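Fletus Hand Towel, Tan

Home > Bath > Towels > Hand Towels

Sold by Robles Bath & Linen
Ships in 3 days, unless the warehouse is doing inventory, in which case it ships when the warehouse is done doing inventory.

A plain tan terry towel with a woven band near the hem and a small white label sewn in. It dries hands. It has been our steadiest seller for years, which says something about our customers, and we mean it kindly. 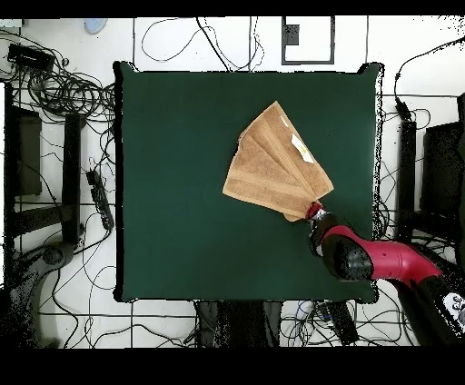
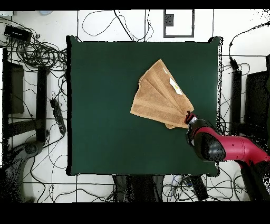
About this towel

We carry fancier towels. We carry one with a scalloped border that has to be ironed, and we sell perhaps a dozen of those a year, mostly in May, mostly as wedding gifts for people who don't own an iron. The Fletus is the one you put out on a normal morning and forget about until it needs washing.

The color is tan. The mill calls it "Dune," the old catalog called it "Biscuit," and one customer wrote in to call it "the color of my first car." Order tan, you get tan. Dye lots do drift a little, so if you want a matching set, buy the set at one time. We can't go digging through the shelves in November for a towel that matches the one you bought in spring. We have tried. It took an afternoon and the customer kept neither.

The band is a flat weave and doesn't have the pile of the rest of the towel, so it will feel thinner there. It can also shrink a touch more than the terry on either side, and then you get the slight pucker that every banded towel in your house already has. Tug it straight while it's damp. Or don't, and live with it like the rest of us.

Specifications

Fiber: cotton
Weight: 500 grams per square meter
Finish: terry loops both sides, woven band near hem
Label: white, sewn in
Color: tan
Sold: singly, or in a set of 3
Made for us by: Purko Mill

Why 500?

Towel weights run from about 300, where you can nearly read through the thing, up to the sort of hotel slab that stays wet until the following guest checks in. At 500 the Fletus has enough pile to feel like a towel and will still dry on a hook in an ordinary bathroom with an ordinary fan. We stocked a heavier version for one season. It was lovely and it smelled like a pond by the second day.

Washing

Wash it once before you use it. New terry has a finish on it that makes it soft in the store and useless at the sink, and the first wash takes most of that off. Warm water, normal cycle, with other towels and nothing black.

Skip the fabric softener. It coats the loops and the towel stops soaking things up, and then people write to us. Tumble dry on medium or hang it up. A good shake before it goes in the dryer lifts the pile.

If a loop pulls, snip it level with scissors. Do not pull it. Terry loops aren't knotted to anything, and one curious tug can run a bald line halfway across the cloth.

The label can be cut off if it bothers you, but cut it close to the seam and leave the stitching alone. Also read it first.

Folding and hanging

In thirds the long way, then in half, with the band facing out if you like the band. It will sit on a shelf or go over a ring without much fuss. Over a bar, it hangs better if you don't fold it at all.

You can also pinch it at one corner and let the rest fall into pleats. This looks good for as long as you keep hold of the corner.

Questions we get

Is there a hanging loop?
No. We've asked Purko for one. They said they would look into it, in the tone of people who would not.

Will it bleach?
It will, unevenly. Acne creams with peroxide will do the same thing more slowly. If that's a problem at your house, get the white Brarkodier instead, as there is no color in it to lose.

Can I return it?
Unwashed, yes, with the receipt. Washed, no. We can tell.

Do you do bulk orders?
Yes, from 80 pieces up. Salons, gyms and dog groomers, mostly. Dog groomers get the same price as everyone else but we do like the photos.

Does it come in gray?
It did. Gray came back so often with notes saying "more of a blue" that we gave up on it.

Also from Robles

Fletus Bath Towel, Tan — same cloth, more of it
Fletus Washcloth, Tan — same cloth, less of it
Brarkodier Hand Towel, White
Purko Bar Mop, sold by the bundle, not attractive, very good

Stock is updated each morning at 9. If the button says "Add to Cart," we have it.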